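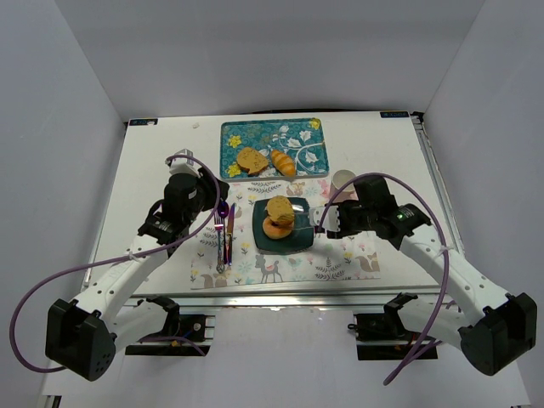
Figure 4. The breakfast workspace, with both arms over the table and a round piece of bread stacked partly on the ring donut.

5. The lost-zero fault

We now come to the fault that cost us the most working time and, in the end, taught us the most about the rig. The breakfast task is simple to state. The two Bendus arms share one small table. They move bread and pastries between a tray and a plate, and they pick up, carry and put back the cutlery beside it. A run is made up of short attempts, each one a single pick and a single place. The Prokport logger writes one record per attempt, with joint angles, motor currents and the state of each gripper.

Over the study we logged 1,802 attempts. In 492 of them the gripper reported a width that did not agree with where its fingers were. We call this the lost-zero fault, after its cause, though we had several less polite names for it at the time.

5.1 How the fault shows itself

Each gripper works out its opening by counting motor turns from a known closed position, which it finds once when the power comes on. If that starting point is lost, everything measured from it is wrong by the same amount. The arm carries on quite happily. It reaches the right place, closes its fingers by the amount it was told to, and either stops short of the object or squeezes a good deal harder than intended.

Soft food hides this remarkably well. A roll gives way under a firm grip, so a squeeze that is too hard still ends in a pick, and the attempt goes down as a success. A gripper that stops slightly too wide may still carry a piece of bread resting on one finger. In the early weeks we scored all of these as good attempts. The wrong widths sat in the log the whole time, in a column we were not reading.

Cutlery is far less forgiving, and we are fond of it for that reason. A fork or a knife is thin and hard. When the fingers stop short they miss the handle altogether, and when they close too far the current climbs sharply and the motor cuts out to protect itself. 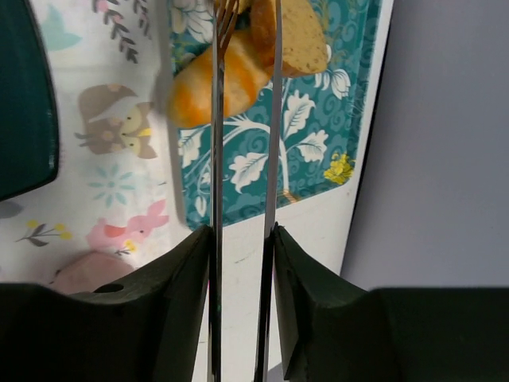

This made the metal pieces our best detector by a long way. We went back through the log and lined up every cut-out on a cutlery pick with the attempts just before it. Again and again the reported width had jumped earlier, during some bread pick that had been marked as fine. The motor that cut out on the fork had been wrong since the croissant!

Release goes wrong too, and this is the part with a safety side. A gripper that believes it is open may still be holding on. The arm then lifts away with the item between its fingers, and the next attempt begins with the gripper already full. With bread this makes crumbs. With a knife it means a hard object being swung through space that the planner believes to be free, with the other arm working close by. We had treated the open command as proof that the gripper was open, and that was a mistake of ours, plain and simple.

5.2 What we thought it was

Our first idea was crumbs in the finger slides. It was a reasonable idea, and we cleaned the slides after every run for a good while before giving it up. Our second idea was heat, as the finger motors are small and work hard. We rested both arms between runs, which made the study much slower and left the fault rate where it had been.

The useful clue came from sorting the faults by where the arm was. They gathered at the far side of the table, over the tray, and were scarce over the near half of the placemat. Neither crumbs nor heat would care much about that. Something that changes with reach would.

On March 5, 2018 we ran the arms with the tray bare, sending each gripper out to the far edge and back and asking it to do nothing at all with its fingers. The fault appeared without a single object being touched. We have seldom been so pleased to see something break.
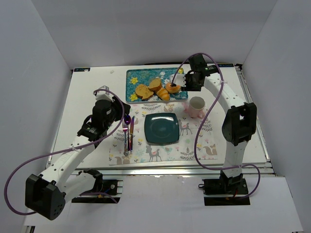 K. Chaiyaporn

The cause was the cable. Each gripper draws its power through a purple cable that hangs in a wide loop down the arm. Near the base the loop has plenty of slack. At full reach, with the wrist turned, the slack is used up and the plug at the gripper end takes a sideways pull. The contacts part for a moment. That is too short for the arm to notice, but long enough for the finger motor to restart and take whatever position it is in as its new zero.

We confirmed this by hand, and anyone with a similar rig can do the same in a few minutes. Hold the arm at full reach with the power on, pull the cable gently to one side at the plug, and watch the reported width. Keep your own fingers well away from the gripper while you do it, as it may move on restart.

5.3 What we changed

We made 2 changes to the hardware. The loop was lengthened, and the cable was clamped to the last link so that any pull is taken by the clamp and never reaches the plug. A longer loop brings its own trouble, because it hangs lower and can sweep across the table. We tried several lengths before settling on one that cleared the items on the placemat, and we would still like a neater answer — running the cable inside the links is the obvious one, but it means a new set of parts.

The software changes were also small. The gripper now raises a flag whenever its motor restarts, and the arm stops where it is until a person clears the flag. After every release the fingers open fully against their end stop, and the width is compared with the known value before the arm may move off. This adds a short pause to each attempt. We think it well worth having, and we have left it switched on for both arms.

The second rig, at Harkside, had the same cable and the same plug. It was altered in May, and its earlier records were set aside from the results in Section 6. We did not try to correct the old widths after the fact. The size of the error depends on where the fingers stood when the motor restarted, and the log does not record that moment closely enough to recover it.

One question remains open. The fault was more common on the right arm than on the left, even at matching reach. The right arm did more of the tray work, so its plug may simply have been more worn, but we replaced both plugs together and did not keep the old ones apart. A wear test on fresh plugs is planned, with the arms cycling over a bare table and the restart flag counted for each arm separately.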